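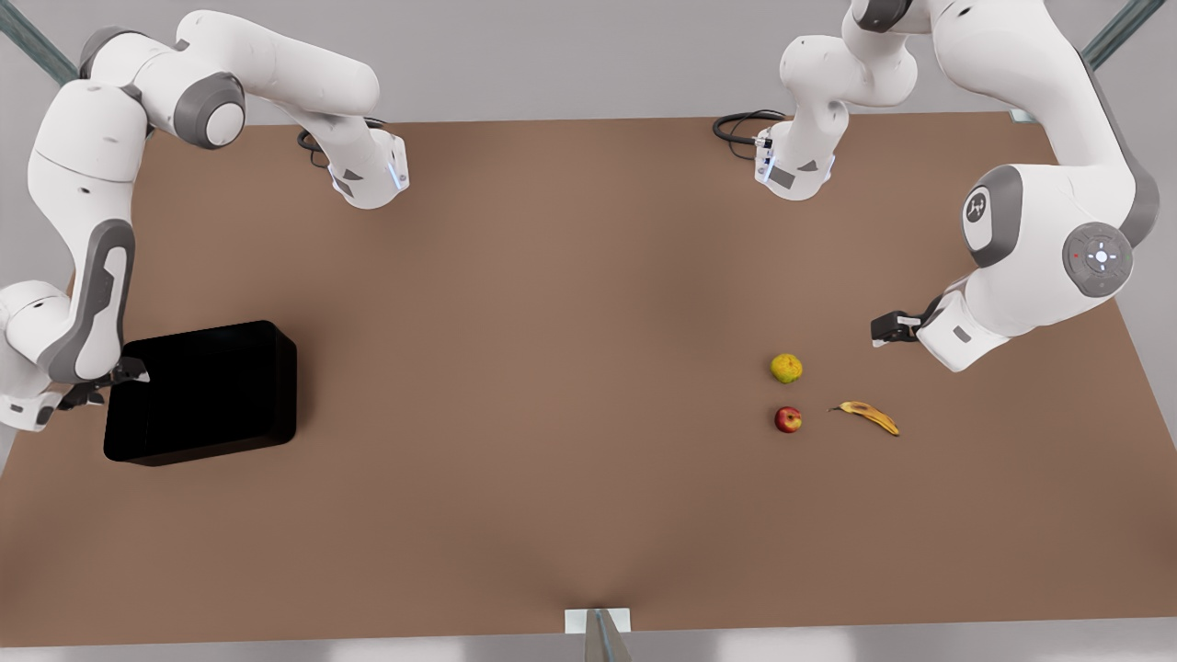 How long should you wait before repotting a plant you just bought? Two weeks is enough for most houseplants, unless the roots are already coming out of the bottom.

I used to repot everything the day I got home. In January I bought a fern from Peeters, moved it into a bigger pot that same evening, and it dropped half its leaves. My neighbor Benedito Lacerda bought one from the same shelf and left his alone on the kitchen sill. His looks fine.

Now I keep new plants in the store pot and only water when the top of the soil feels dry. After that I go up one size, usually 3 cm wider. Anything larger stays wet too long in my apartment, which faces north and doesn't get much sun.

For soil I use the ordinary indoor mix from Wikdale with a few handfuls of bark in it. A 10 liter bag lasts me most of the year. I don't feed for the first month after repotting.

The fern is putting out new growth on one side. I still have to do the ivy, and I need to find a saucer that fits it first.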